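**Flestetti forum > Learning from demos > How much wrist camera footage do you keep?**

**gravelroad**

We're collecting teleop demos in sim for a two-arm robot on our Tilard setup. The plan was 50 clean episodes per task. I'm at 30 and going through them before the first training run. A fair bit of the wrist view is bare tile with the gripper open. 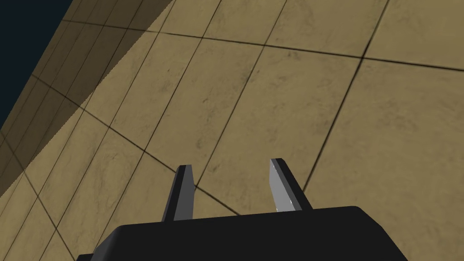

My inclination is to trim the start of every episode to the point where the arm begins a proper reach. The policy doesn't need long stretches of nothing, and the storage bill isn't small either. Has anyone trimmed this way and regretted it?

**ohm_sweet_ohm**

Yes, I did it in January and undid it a month later. The policy was fine once it was near the object and hopeless anywhere else. It had never been shown what to do from a bad starting view. Leave the approach in. If the operator is sitting still, cut that part only.

**parkade7**

Disagree. Sitting still and searching look the same in a lot of logs. I cut anything where joint velocity is under a threshold for 16 steps and my success rate went up to 73 per cent. Different task, though.

**ohm_sweet_ohm**

Sixteen steps would chop out the pause before a grasp. Operators slow right down there. I'd want that labelled, not deleted.

**gravelroad**

That pause is in nearly all of mine. I'm more worried about the shadows now. The edges of them break into steps on the wood, and it's worst in the close views.
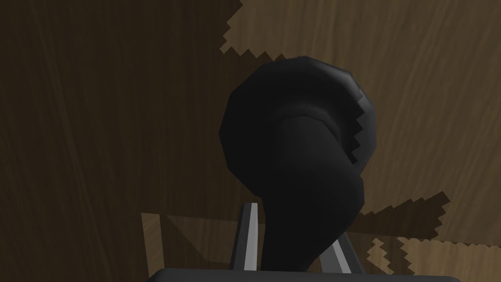
*Last edited by gravelroad on November 17, 2020*

I don't know if the policy will latch onto those edges. I could turn the shadow resolution up in Gamage, but then the first 30 episodes won't match the rest.

**parkade7**

Replay the saved actions and render again at the higher setting. You don't have to drive them a second time.

**tinshed**

Only works if the replay is deterministic. Ours drifted on contact and the gripper closed on air. Check a few before you overwrite anything. I'd also mix light positions while you're at it, and keep the ugly ones. Do you record a body view as well, or just the wrists?

**gravelroad**

Both wrists plus one looking over the torso. All on the same clock.
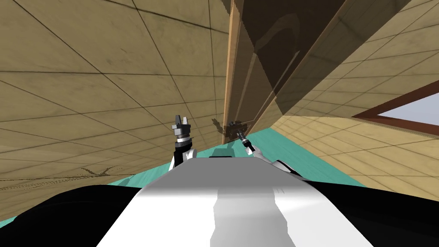

*Torso view, both arms up, cabinet or panel behind.*

**tinshed**

Good. Use that one for sorting. I can tell from the torso view if an episode is worth keeping long before I open the wrist streams.

**parkade7**

I dropped the torso view from training altogether and didn't miss it. Flirnov loads faster with two streams.

**ohm_sweet_ohm**

Keep recording it anyway. You can drop a stream later but you can't add one.

**gravelroad**

Okay. I'll leave the approaches in, label the pauses and try replaying three episodes tonight. Will post the drift numbers if I get any.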